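The Odds and Ends Gallery: bins, tubs, trays and what people keep in them

Sorting and storing, collected by Aishwarya Menon

I should say at the outset that I don't believe in the mixed bin. I have been told for years, by tidy people and by untidy ones, that the way to deal with small things is to get one big container and put them all in it. The Callora catalogue says so. The woman who ran the storage evening at Gonditberg said so twice, the second time to me directly, after I had put my hand up. A man from Rukach wrote me a long letter about it in September, with a diagram of a tub.

So I asked readers to send in their mixed containers, and I said I would try to be fair. The request went out to the 2572 people who get the newsletter. I had 579 replies, which is more than I got for the piece on drawer dividers, and I draw no conclusion from that except that people like being asked what is in their tubs.

Not everything sent in came with a picture. Where it did not, I have printed the entry as a few lines of text, as I usually do, and you will have to take the sender's word for it. I have.

Entry from a hall in Venkataraman Road

A deep basket by the front door, "for everything that comes in". Gloves, post, a dog lead, a jar of screws. The sender says the family finds what it wants in seconds. I asked which of them was timed and have had no answer. The dog lead I can believe, as it is long and has a handle sticking out. The screws I would like to see somebody find in the dark.

Entry from a school craft cupboard

Four hundred felt pens in a tub (the sender wrote 400, underlined). No lids mentioned. The argument put to me is that children don't mind what they pull out. Perhaps they don't, but I have sat at a table with a child who wanted the green one, and I remember it differently. There is a second tub for pens that have dried up, and I am assured they never get mixed. I have my doubts.

Now for the metal ones. Several of you wrote to say that my complaint is with flimsy plastic tubs and that a proper metal bin with sloping sides changes everything. The theory is that things slide down and gather where you can get at them. I had not heard this before the replies came in, and then I heard it from all directions.

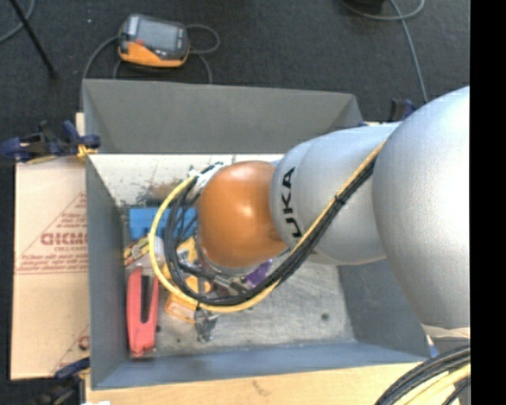 Grey metal bin, small things heaped to the left, KUKA arm reaching in from the right.

I will give the metal bin this much: it doesn't pretend to be pretty. The floor is scratched and worn, there are dark scuffs on the pale patch by the rear wall, and it looks like a thing that has been used. I trust that more than anything in the Callora catalogue, where every container seems to have been bought that morning to hold three lemons.

The colours help as well. I can pick out the bright blue blocky thing straight away, and the small yellow tool against the left wall is easy enough. If you must throw everything in together, buy your tools in yellow. That is as far as I will go. A blue thing is only easy to find if you happen to want the blue thing, and if it isn't lying on top of what you were after.

As for the sloping sides, the pile is all in the left half and there is bare floor at the lower right. Supporters will say this leaves plenty of room. I say that if half a bin will do, then a smaller bin would do, and it would take up less of the bench. I put this to the man from Rukach and he sent another diagram.

Entry from a garden shed

An old washing-up bowl of plant labels, twine, corks and a trowel. The sender admits that she keeps a second trowel on a nail because she can't always find the first. I thought that was the most useful sentence in the whole postbag. Two trowels, one bowl, and the one on the nail is the one that gets used.

Entry from a sewing room

Buttons in a biscuit tin. I expected to be cross about this and I'm not. Tipping out a button tin is half the pleasure, and hardly anyone needs a button in a hurry. I will allow the button tin. I won't be allowing the zip tin that was sent in with it, which sounds like a bag of eels.

Entry from a kitchen

The usual drawer: string, candles, batteries, takeaway menus. The sender calls it "curated". She says each thing in it has been chosen. I have a drawer like that and I can tell you that I chose none of it.

If you would like to argue, the address is the same as before. Please put your name on the back of any print you send, and please don't send the containers themselves. I have had 2 already, one of them with things still in it, and they are on the landing waiting to be collected. Entries for the next gallery, on shelves that are too high, close when I have enough of them.

Page last changed March 9, 2024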